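How I descale and clean our office bean-to-cup machine

Saranya Alva asked me to write this down before I go on leave in May, so here goes. I've been looking after the coffee machine on our floor at Stekmont for a good while now, and I do the full clean once a month. It takes me under an hour, and most of that is waiting (bring your laptop!).

Our machine is a Le Roux with the milk module on the side. If you've got a different one, the order of things should be pretty similar, but check your manual for where the buttons are and how much descaler it wants.

What you need

A sachet of descaler - the kind the manual names, please, and no vinegar
Milk system cleaner
Cleaning tablets for the brew group
A big jug, at least two liters
The small round brush from the drawer under the machine
Two clean cloths and a pair of gloves

Step 1: Put the sign up

Do this first. I once had Berhanu Tekleab walk up with his mug halfway through a descale and press Americano out of pure habit. The machine was locked, luckily, but I still tape the sign right over the buttons now.

Step 2: Empty everything

Pull out the drip tray and the grounds bin, tip them out, and wash both in the sink with warm water and a drop of dish soap. Get into the corners of the grounds bin, where old coffee likes to pack itself down. Dry them before they go back in, or the sensor thinks the tray is full and you'll be standing there opening and closing the door like a fool.

Step 3: Clean the milk side

Take the milk container off and put it in the fridge. Mix the milk cleaner with warm water in the jug (the bottle cap has a line on it), drop the milk tube in, and choose Clean Milk System from the service menu. When it beeps, swap in plain fresh water and run it again. I do the plain water twice - milk residue is what makes a cappuccino taste off long before anything looks dirty.

Step 4: Run the tablet

Open the little chute behind the bean hopper, drop in one tablet, close it, and start the brew cleaning program. Keep the jug under the spout. What comes out will be brown and foamy the first few times, then it should run clear. If it's still brown at the end, run another tablet.

Step 5: Descale

Take the water filter out of the tank first! Fill the tank to the mark, stir in the descaler until it has all dissolved, and start the program from the service menu, code 2345. Hot liquid comes out in bursts, so keep your hands away from the spout. The machine stops partway through and asks for fresh water. Rinse the tank really well before you refill it.

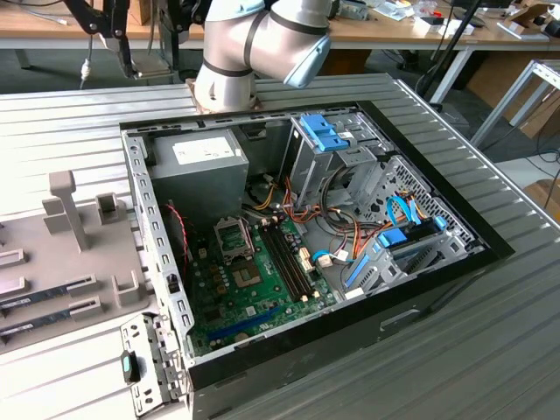
Step 6: Put it back together

Filter in, tank in, tray and grounds bin in, milk container back on. Wipe the spouts and the touch panel with a damp cloth. Make two espressos and pour them away, then make a third one and drink it.

Step 7: Write it in the book

Note the cup counter and your initials in the notebook by the sink. My last entry was 1942. If the grinder sounds rough or the water light won't go off after a descale, call the Brarnstead service desk on extension 213 and give them the counter number too. Spare sachets and tablets are in the cupboard, top shelf, behind the paper cups.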